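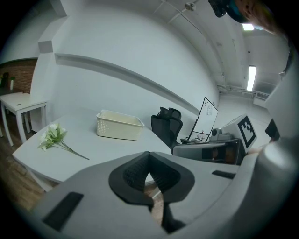 La disposición de flores artificiales en una sala de trabajo

Mantengo este cuaderno personal desde hace 6 años y en él dejo constancia de criterios que aplico en mi actividad de acondicionamiento de oficinas. La presente entrada se refiere a un asunto menor, el de las flores artificiales sobre una mesa de uso común, que me fue planteado por la señora Veronika Tóth, responsable de servicios generales en Firnix.

La consulta era sencilla. Se deseaba un elemento decorativo para una mesa blanca de grandes dimensiones, con el borde frontal redondeado, sin que su presencia restase superficie a quienes trabajan en ella. Se descartó desde el primer momento la planta natural. La sala permanece cerrada durante una parte de septiembre y no cabía garantizar el riego.

De la flor

Se optó por la flor blanca de hoja verde pálido. Sobre un tablero blanco podría objetarse la falta de contraste, y así lo hizo por escrito mi colega Tala Matar, partidaria de los tonos cálidos. Mantengo, no obstante, la elección: el verde de la hoja y del tallo basta para que el ramillete se distinga de la mesa, y las paredes, también blancas, admiten mal un color intenso en un único punto.

Conviene prestar atención a la longitud del tallo. Los ramos que suministra Căpraru se entregan con tallos largos y finos, pensados para jarrón alto. Tendidos sobre la mesa, ocupan más de lo que se supone al verlos en el catálogo y tienden a quedar orientados hacia el borde, donde cualquier manga los arrastra. Recomiendo doblar el alambre interior antes que cortarlo. Un tallo doblado se puede volver a enderezar si más adelante cambia el recipiente.

Del recipiente

Se emplea una cesta de plástico de color crema, rectangular, de esquinas redondeadas y con los laterales perforados en hileras de orificios pequeños. No es una pieza concebida para flores. Presenta, sin embargo, dos ventajas apreciables: su perfil es bajo y no obstaculiza la visión entre personas sentadas frente a frente, y los orificios permiten sujetar el tallo con un hilo fino sin recurrir a espuma ni a adhesivo.

El procedimiento que sigo es el siguiente. Se coloca la cesta hacia la parte posterior del tablero, próxima al centro. Se introduce el tallo en diagonal, de modo que las flores asomen por uno de los extremos cortos y las hojas cubran el lateral. Se fija en dos puntos. A continuación se comprueba el resultado desde todos los asientos, y también de pie junto a la puerta, que es desde donde lo contemplará la mayoría.

Debo admitir que la primera propuesta que presenté a la señora Tóth incluía 4 cestas iguales distribuidas por la mesa. Fue rechazada con buen criterio.

Del entorno

Una sala de oficina impone sus propias condiciones. El respaldo de una silla de malla negra, la pizarra blanca en su soporte o la bandeja gris que se encuentra debajo tienen una presencia visual muy superior a la de un ramillete, y resultaría inútil competir con ellos. He aconsejado que se borren por completo los trazos tenues que quedan en la pizarra. El suelo de madera aporta por sí solo la calidez que echaba en falta mi colega.

La iluminación merece un párrafo aparte. Los pétalos artificiales acusan la luz de techo más que los naturales, y bajo un fluorescente el blanco puede virar hacia el azul. En una visita anterior a las oficinas de Drivon observé este efecto con luminarias de 4.000 kelvin, que muchos consideran neutras. Es aconsejable probar la flor en su emplazamiento definitivo antes de encargar el resto del pedido.

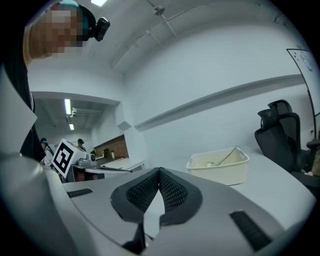 Techo y paredes blancas de la sala, con los fluorescentes de la zona contigua al fondo.

Del mantenimiento

Las flores se limpian con brocha seca una vez cada 90 días aproximadamente. La cesta puede lavarse con agua y jabón neutro, procurando que los orificios queden libres de polvo. No he encontrado utilidad alguna a los aerosoles abrillantadores, que dejan una película pegajosa sobre la hoja.

Queda pendiente la cuestión de la segunda cesta, solicitada a Baremport en el mismo tono crema. Daré cuenta de ella en este espacio cuando se reciba.

Última actualización: sábado, 26 de febrero de 2022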